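The Little Green Bookcase
Gallery, September 10, 2026

Welcome to the smallest reading corner in Indach! It has a rose-printed floor, blue-grey brick-pattern walls and one light green bookcase with short legs and two open tiers, and I'm completely smitten with it. Prodromos Rallis let me loose on the arranging, and I came along with a bag of books in as many languages as I could find at home. There's no system yet. I like to see what looks good next to what, shuffle things along, put one back on the floor and start again. Small bookcases are so much more fun than big ones, because every book you move changes the whole look of the thing (and you're never up a ladder).

Two books leaning together on top of the green bookcase, one with a plain white hardcover and one with a gloriously colourful cover in green and red. The bottom compartment is still free, and there are more books down on the roses, including a Chinese one with 中国历史 on the front – Chinese history, and I love that yellow, map-like cover.
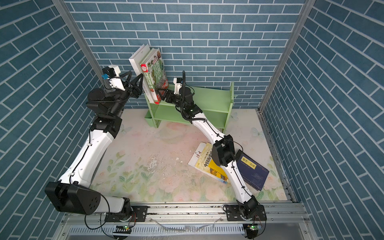

Živko Ivanov wrote in to say that he would always put the tallest books at the ends and let the small ones fill the middle, and that leaning books should be swapped over every so often or their spines go crooked. He keeps 40 on one shelf that way at home and swears none of them has ever warped.

I'm going to try that, Živko! My own shelves are a mess of leaning paperbacks, so any advice is welcome. I do like a bit of a slant on a top shelf, though – it makes you want to reach out and take one.

Next, a slim one in French: La Dame aux camélias, white cover, bold black title and hardly anything else. It's lying on the painted roses, which seems just right for a story with flowers in its name, and next to it there's a cardboard box with photographs of carnivorous plants all over it. Camellias, roses and flytrap country in one go!

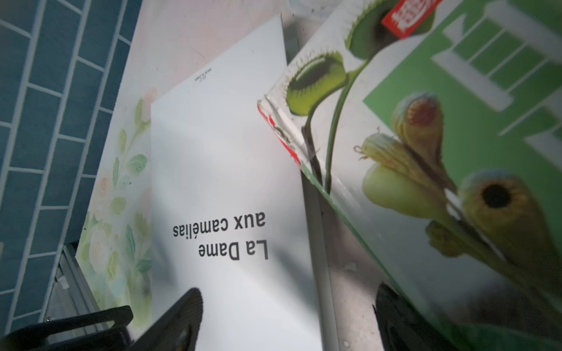
I first read it one December in a borrowed copy, with a blanket over my knees, and finished it in two evenings. If you only know the opera, do try the book, and keep a hanky nearby. Pak-hei Yau has promised me a few more foreign titles for the next round, and I've got my eye on a second little bookcase for the opposite corner, in yellow if I can find one.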